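Feb 9, 2022
By the Durnlow Tenants' Voice team

Registering to vote after a house move

Many people who rent in Durnlow move home every year, and each time their name can disappear from the voting list. In the last local election only 3536 people voted in the two wards near the river, and we believe that many others wanted to vote but were not registered at the new address.

From March we will open a help desk in the Mridha Centre on Pliston Road. You can come with your questions about the form, postal voting, or what to do if you have no fixed address. The desk will be open for 13 evenings, and a visit takes 15 minutes if you have your papers with you. Please bring your National Insurance number if you know it. If you can't find it, come anyway and we will look together at what is possible.

We have also printed 2000 leaflets in simple English. They will go first to the shared houses on Ledorier Street, where letters are often lost between the flats. We are still looking for people who can translate the leaflet – it is only one page – and for anyone who can put it through doors in the evening.
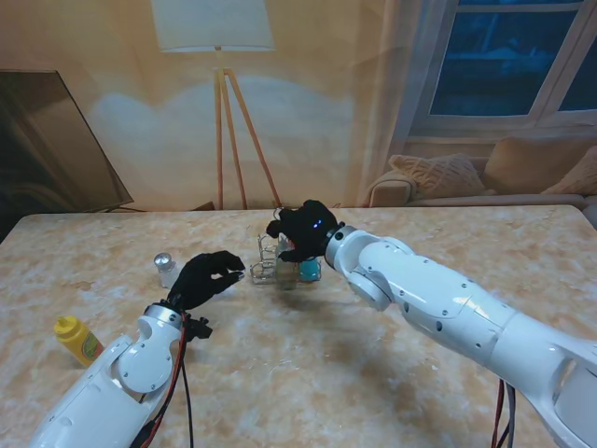
If you would like to help with this, leave your name at the front desk of the Centre and tell us which languages you speak.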